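**June 8, 2025**

So I finally did the thing I've been threatening to do since April and switched to refills. Laundry soap, dish soap, the blue stuff for the windows, all of it. If you've been reading a while you'll remember I complained for most of last winter about the cabinet under my sink, where bottles go to live forever with an inch of something in the bottom.

The Kiston shop opened a refill counter at the back, past the bulk rice, and I'd walked by it probably every week without stopping. You bring a container, they weigh it empty, you fill it, they weigh it again. That's it! I had built it up in my head into something with a membership and a lanyard.

A few things I learned, in case you're near Kiston or your own store has one of these.

Bring a bottle with a wide mouth. My first one had a skinny neck and the dish soap came out of the pump faster than the bottle could take it, and I stood there with lemon suds running down my wrist while a very patient line formed behind me. A jar is great. An old juice bottle is fine too, as long as you rinse it out and then (please) write on it what's inside. I use masking tape and a fat marker. My handwriting is terrible but it says SOAP, and that's all I need from it.

Price-wise it's a mixed bag. The laundry soap was a clear win for me, and I filled a 2000 milliliter jug for less than I used to spend on the regular bottle, which was smaller. The window cleaner came out the same. The fancy Roseo hand soap was more, and I bought it anyway, it smells like fig and I have no regrets.

The other half of this project was clearing out what I already had. I put everything on the table and went through it, and I'm sorry to report I owned 2 opened bottles of the very same floor cleaner. Same scent and everything. I combined those (same brand, same product, so fine, but don't ever go pouring different cleaners together, the fumes can be really dangerous). The empties with a recycling number on the bottom went out with the regular pickup.

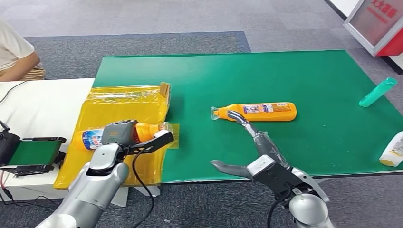

*Orange bottle, yellow bag.*

Check your town's rules on caps, by the way. Ours wants them screwed back on now, and for years I'd been taking them off like a good citizen. Plastic bags don't go in our bin at all, but the grocery store on Beser Street has a drop box by the carts.

Next time I want to try the shampoo, which a few of you have written to me about with very strong feelings in both directions. If you have a favorite, hit reply and tell me, and tell me what your hair is like too, mine gets flat if you look at it wrong.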